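June, dojo notebook, after the 7 pm class

Breakfall count for the year so far: 1,836. Roxana Pop keeps the tally on the back of the door and insists it is accurate. My left shoulder supports her figure.

Worked on the shoulder throw again, entry from the sleeve grip only. Eduard Lukáč still steps in with the wrong foot and then corrects it so fast that he thinks I don't see. I see. Did 16 slow entries with no throw at the end. By the last few his hips were lower than mine, rude in a man his size.

Tried the Wiltamari mats in the corner. Firmer than the old ones, and they creep apart at the seam when two people go down together. Need tape. Pralel want them back by the end of the month either way.
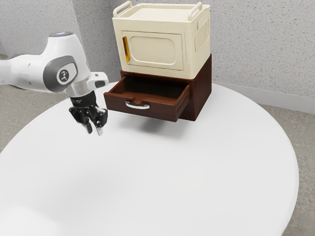

Grip notes, before I forget. Everyone is still squeezing the sleeve like it owes them money. Hold with the last fingers, keep the thumb quiet, let the wrist hang until the pull starts. The black two-finger gripper on the white arm has the wrist about right, pointing straight down over the table, but I'd like to see it hold on to Eduard's sleeve.

Pulse 97 after the last round. Roxana's was lower, as she mentioned twice.

Next time: left side entries, 2 rounds each, tape for seam. Ask Liu about the spare belts.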